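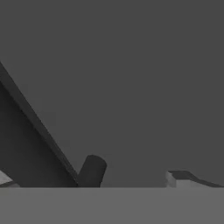

Fig. 1. Grey tabletop against a dark backdrop, computer render.

Projects > Local Government > Second Year > Election Disputes

Aug 28, 2019
By Boglárka Bárány

The Beder ward recount: what I did with my summer project

My project was meant to be on turnout. I'd picked Beder ward in Jullville because it's small and I could get there on one bus, and I had a nice tidy plan with a chart in it. Then I started reading the papers from the April by-election and found that the losing candidate had challenged the result, and after that I couldn't care less about turnout (sorry to my supervisor, who had already signed the form!).

The basics first. There were 1870 names on the register. The polling clerks marked 1605 of them as having been given a ballot paper. When the boxes were opened and the papers counted, the total written on the first sheet was 1513. Now, a gap of one or two is normal, people do walk off with their ballot paper or put it in a coat pocket, but you don't get 92 people doing that in one ward on one day. The winner's majority was 4. So you can see why the other side got a solicitor.

The petition asked for two things: a full recount, and an inspection of the marked registers and the ballot paper stubs. I had assumed these were more or less the same request. They aren't, and most of the argument was about that. A recount only looks at the papers that are in the bundles. The stubs tell you how many papers were handed out in the first place, and looking at those needs a separate order, as there are rules about keeping votes secret and the stubs have numbers on them.

The hearing officer allowed the recount straight away and put off the stubs. Then she put them off again. I've read both of the written decisions and the second one is a page and a half long, most of it dates. Her view was that the inspection might not be needed if the recount explained the gap by itself, and she didn't want sealed packets opened for nothing. I thought this was a dodge when I first read it. I've softened a bit since — once you've opened those packets you can't very well seal them back up and say they haven't been touched.

What I did

I read everything in the public file, which took me longer than I'd like to admit, and made a timeline on lining paper along my bedroom wall. I also talked to Crescencio Robles, who was a counting agent on the day and was happy to go through it with me over two long phone calls. He let me copy out his own tally notes. I wrote to both candidates' offices too. Villalobos, for the petitioner, answered with a very full letter and a stack of attachments. The Testley side sent two lines saying they had no comment while things were going on, and fair enough. 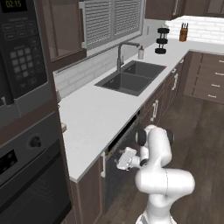 Fig. 2. White robotic arm in a kitchen render, microwave display at 02:15.

I typed the tally notes up next to the official sheets, polling district by polling district, and this was the part I enjoyed most, even though I got it wrong the first time by copying one column twice. Three of the districts matched perfectly. The fourth is where the whole gap sits. Crescencio's notes have an extra line there for a bundle of postal votes, and the official sheet has nothing on that line at all, not even a nought.

So my reading is that the postal bundle for that district was counted but never carried over to the summary. I can't prove it. His notes are one person's pencil marks from a long night, and he said himself that he'd stopped adding up properly by the end. If I'm right then the papers exist and the recount will find them. It doesn't tell you who won, though, as his notes for that bundle give a total and no split between the candidates.

Problems with the project

I only had one agent's notes, and he was there for the petitioner, so that's lopsided. I asked for the other side's and didn't get them. I also leaned heavily on the written decisions and never sat in on a hearing, because the one I'd planned to go to was moved and I found out at the bus stop.

My section on the law is thin. I'd like to have compared Beder with other wards where stubs were inspected, but I ran out of weeks, and I kept getting lost in the older cases, where the sentences go on for half a page.

The recount hasn't been held as I write this. My timeline is still up on the wall and I've left a gap at the end of the paper for it. The typed-up tallies are in the appendix, with my copying mistake corrected in red.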